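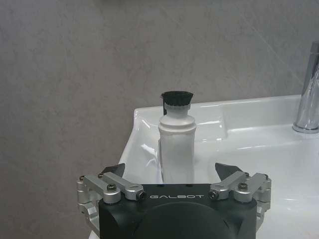 Right, a few people asked for the Kraków thread after my last one got a bit out of hand, so I've put the kettle on and I'm going to try to be useful. Sixteen nights, one carry-on, knees mostly fine.

First thing, and I'll die on this hill: Wieliczka. Yes, the salt mine. Yes, every tour desk in the Old Town will try to flog you a coach trip. Take the suburban train from the main station instead, it's a short ride and you walk to the shaft from the platform.

The stairs at the start go on for ages. You wind down a wooden staircase in a square spiral and after a while you stop looking over the rail. My mate Consuelo Ibarra counted out loud in Spanish until the guide asked her, very nicely, to stop.

It was on the very first World Heritage list back in 1978, same as the Old Town in Kraków, so you can do two of the originals from the one bed. I'm a bit of a list person, so this pleased me more than it should have.

The underground chapel, St Kinga's, is the bit everyone photographs and fair enough. Floor, altar, reliefs, the chandeliers, all salt. I'd seen pictures for years and still stood there with my mouth open like a carp.

Yes you can lick the walls. I licked a wall. Consuelo licked a wall. It tastes like a wall with salt in it.

Bring a jumper!! It's cool down there all year and I watched a bloke in footy shorts go slowly purple.

Now the thing I really wanted to tell you about, which is Bochnia. It's the other salt mine, further east on the same train line, and it was added to the listing later. Far fewer people. When we went in March our group was 15 and that included a baby.

Bochnia has a little underground train, a chapel, and a slide between levels. A SLIDE. You can take the stairs if you're sensible. I was wearing my good corduroys and I went down the slide.

Our guide was Miłosz Bednarek, very dry, clearly prefers horses to people. He spent longer on the horses who used to work down there than on any of the kings and I could have listened to him all day.

If you've only got one day I'd still say Wieliczka, sorry Miłosz. If you've got two, do both, and don't do them back to back, your calves won't thank you.

Where we stayed: a guesthouse called Zawadzka in Podgórze, which is across the river from Kazimierz. Third floor, no lift, room the size of a horse float, lovely big windows. Trams right outside from early so pack earplugs if you're a light sleeper. I'm not. Consuelo is.

Witold Kołodziej runs the front desk and draws maps on the back of old breakfast menus. His maps are not to scale. I walked a very long way to a bakery that he'd drawn next door to us. Poppy seed roll was worth it.

Breakfast was at Drosell, the café downstairs. Scrambled eggs with chives, rye bread, strong coffee, and a lady who topped up your plate if you looked away. 300 złoty between the two of us for the week's breakfasts, which I reckon is a bargain.

Kazimierz: go in the morning. By night it's packed and loud and fun if you're into that, but at 8 am you get the synagogues and the little squares pretty much to yourself, plus a few dogs. The Remuh cemetery is small and very quiet and I'd leave a good hour for it. Check Jewish holidays and Saturdays before you plan your day as it'll be shut.

Eat a zapiekanka from the round building on Plac Nowy. It's half a baguette with mushrooms and cheese and tomato sauce and it's as long as your forearm. Get the plain one. I got one with everything on it and wore most of it home.

Wawel! People rush it. The cathedral and the castle are ticketed separately and the castle is split up into a bunch of different exhibitions, so have a look the night before and pick your two. We did the state rooms and the cathedral bell tower. Skip the dragon's den if you hate damp steps, but do go and see the dragon statue by the river that breathes actual fire. I waited for it twice. No shame.

Someone's asked about luggage. Mine's a Prondell, the small soft one, and it's had a hard life. One wheel squeaks on cobbles. Kraków is entirely cobbles. Apologies to the people of Kraków.

Someone else asked about booking. I did the trains and the mine tickets through Dillix, the app, and it was okay? It logged me out at the turnstile with a queue behind me, so take a screenshot of everything. The mines also sell direct on their own sites and next time I'd just do that.

Jaime Lobo in the replies says I've been unfair to Nowa Huta by leaving it out. He's right. It's the planned steelworks suburb out east, big wide avenues, lots of trees, a milk bar with excellent pierogi. Take the tram out and give it an afternoon. Not on the list (yet) and the quietest afternoon of our whole trip.

Milk bars generally: order at the counter, point if you have to, bus your own tray. My pronunciation of "barszcz" got me a second bowl out of pity.

From Kraków we went down to Zakopane, then on to the wooden churches in southern Małopolska, which are on the World Heritage list as a group. Dębno is the one to see if you can only get to one. Painted ceiling, hardly any light, smells of old timber. You'll want a car or a very patient attitude to minibuses.

Erick Mbwambo drove us for the churches, he's an old workmate who lives near Nowy Targ these days. He plays one cassette. It's ABBA. I've now heard "Fernando" in four parishes.

Churches thread tomorrow if I can find my notebook, I think it's in the corduroys.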